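New pads for old fingers, and a fair bit of sweeping

December 2, 2025

I promised Vesela I'd write this up before Christmas, so the kettle is on and I've got my notebook open at the page with the tea ring on it. If you've been following along you'll know that Junhao and I have been building hand-held grippers in the evenings, the sort you hold and work yourself, so that a robot arm can be taught the same job later on. We call ours Kanby, after the village where Junhao grew up mending bicycles with his uncle.

The fingers have been through more versions than I care to admit. The arms are fine now (dark green, nice and thick, brass rings in the upper holes) and I'm very fond of them. The pads are another matter! We went for black foam because it gives a little and doesn't scratch whatever you're picking up, and it was lovely stuff for the first week or so. Then the edges started to go. The right-hand pad is the worse of the two by a long way, all torn and ragged along one side, while the left one has just gone a bit fuzzy and picked up specks of dust. I do wonder whether I favour my right hand when I'm closing the fingers, or whether that piece simply came from a poorer bit of the sheet.

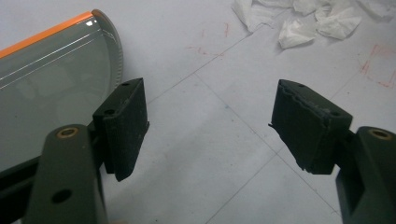 What we're trying next

Cuiping Shen, who used to make camera cases and knows more about foam than anyone I've met, thinks we should stop using open-cell foam altogether. She has cut us a pair from a denser offcut, and I've drilled the two little mounting holes in each so they'll go straight on in place of the old ones. I've also rounded the corners over with a bit of fine sandpaper, which took me most of an evening and a whole radio play. If these go the same way, Junhao wants to try a thin rubber skin over the top. I'm less keen, having glued rubber to foam before and spent the next day picking it off my fingers.

The job we keep coming back to is sweeping up. It sounds like nothing, but with a device on each hand you have to steady the dustpan with the left and work the brush with the right, and all the weight is in places you aren't used to. The grey and orange set is good for it, as the bright orange is easy to pick out against the white board, and the bits of crumpled clear stuff are awkward enough to be a proper test. They slide about and catch the light and generally behave like real rubbish.
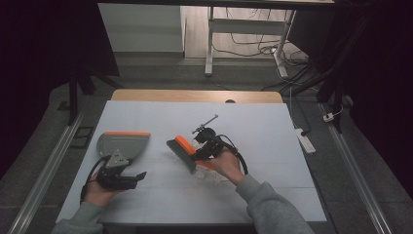 My wrists ache after a long go at it, I'll say that much. The cables want to be longer too, or at least routed further up the sleeve, and I've put both on the list under "soon", where they join a great many other things. Kulap has offered to sew us some soft cuffs with a loop for the cable, and I'm going to take her up on it before she changes her mind.

I'll fit the new pads this week and give them 500 open-and-close cycles before I say anything more about them. If you've had luck with a foam that stands up to being squeezed all day, do leave a note underneath, I read every one of them, even if it takes me an age to reply.

Related posts
Brass inserts and how I learnt to put them in straight
The Rerutdale workshop open evening
Why I went back to paper notebooks
A second-hand drill press and 12 missing screws

Contact | © Yiran Li | Back to top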